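Dunmore issues checklist for simulated gripper tests

March 2021

Dunmore has published a practice note on testing two-finger grippers in simulation before any trial on hardware. It sets out 67 checks, covering finger travel, contact settings, camera placement and the naming of log files. Brerkix and Zultton supplied comments on the draft.

Under the note, a test run must record the software version and the random seed. Results from runs with an open gripper and no object are to be filed separately. 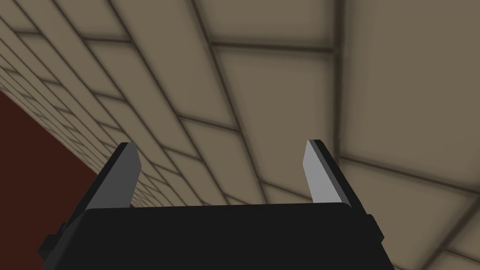

Runs that end early stay in the count, with the cause entered in the log. Hisard applied the draft to 1,149 runs and returned 111 for missing seeds. A revision is planned for November.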